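August, bench notes, small room at Stendow

Started 9.40. Plan for the day was to settle the bench layout before the Totex parcel comes, and to get the sorting basket into one agreed place so that we stop hunting for it.

Wiped the tabletop down twice. First pass with plain water left streaks, which show badly on the dark grey. Second pass with the Nillus cleaner, well diluted, was better. The matt surface holds fingerprints near the front edge and I don't think anything short of a mat will cure that. Have not ordered one.

Woven basket now lives on the right-hand side of the table. Everything waiting to be sorted goes in the basket and stays there until someone is ready to do it. The rest of the top is to be left free. I would like this to hold for at least a fortnight before we start changing it again.

Left both wall sockets with nothing plugged in. Chargers are to go on the shelf in the corridor from now on.
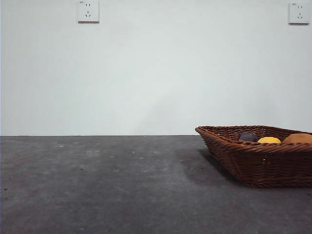

Rudd wrote back at lunch to say the basket would be better on the left, as most of us reach across with the right hand and end up leaning over whatever is laid out. Also asked whether a shallow tray would do the same job, with less digging about at the bottom.

Fair point on the leaning. Tried it on the left for half an hour and kept catching it with my elbow when writing, so it has gone back. The tray is worth a go. The one in the store is 600 mm long, which may be too much for this bench once there is a notebook out as well. Will measure properly before carrying it through.

Lighting: the wall goes a bit greyer low down, just above the table edge. Not enough to matter for sorting. Might matter for matching pale colours. Try the desk lamp.

Stores: cleaner down to around 200 ml. Cloths fine. Labels low, used the last full sheet on the shelf boxes. Order number for the replacements is 1181, same type as before.

To do:
Measure tray and bench.
Ask Totex about the delivery slot.
Put the spare key back in drawer 242.
Lamp test, late afternoon with the blind down.

Stopped 4.15.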